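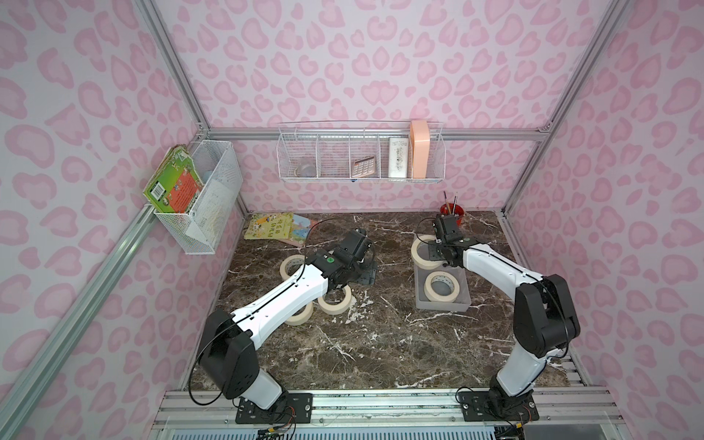
A Pilarar pair at the bench, with masking tape and a tray to work with.

About us

Hello! I'm Marijke Vandenberghe, and I run Dolau with Gerrit Koster. We sell one thing, the Pilarar, a two-arm kit for schools, colleges and anybody with a sturdy table who wants to teach a pair of robots to do small, fiddly jobs.

Gerrit and I met at Khondokar, where we both mended packing machines (he did the wiring, I did the shouting at suppliers). He'd been building arms in his spare room in Dreltness for ages, and in October he rang me up and said he had 2 that could work side by side without bashing into each other. I went over the same evening and didn't get home till midnight!

What you get is a matched left and right arm, each with its own gripper and its own base plate that bolts to the front rail. The rails come cut to length. You'll want a free afternoon to put it all together - 6 hours if you stop for lunch and read the booklet properly, which I'd recommend, as I wrote it.

We do the walls to order as well, so do ask if plain white isn't your thing. I'm very fond of the pink leopard print. Gerrit has come round to it.

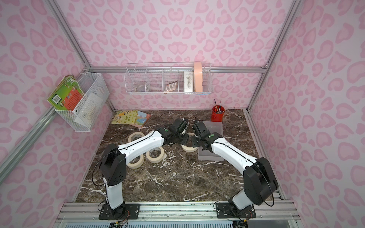

Both grippers over the middle of the table, picture books at the back.

People often ask what they should give the arms to pick up. Start with whatever is in the cupboard, I say. Masking tape is lovely for beginners, a good size with a hole through the middle, and it's cheap enough to buy plenty. Paintbrushes are a lot harder and I'd leave those for your second term.

Every kit comes with 3 visits from one of us in the first year, and after that you can ring. It's usually me who picks up. We've promised ourselves we'll stop at 100 kits a year, so we can still answer the phone and know who's on the other end.

If you'd like to come and have a go before you buy, just drop us a line and we'll put the kettle on.

Page last updated February 18, 2020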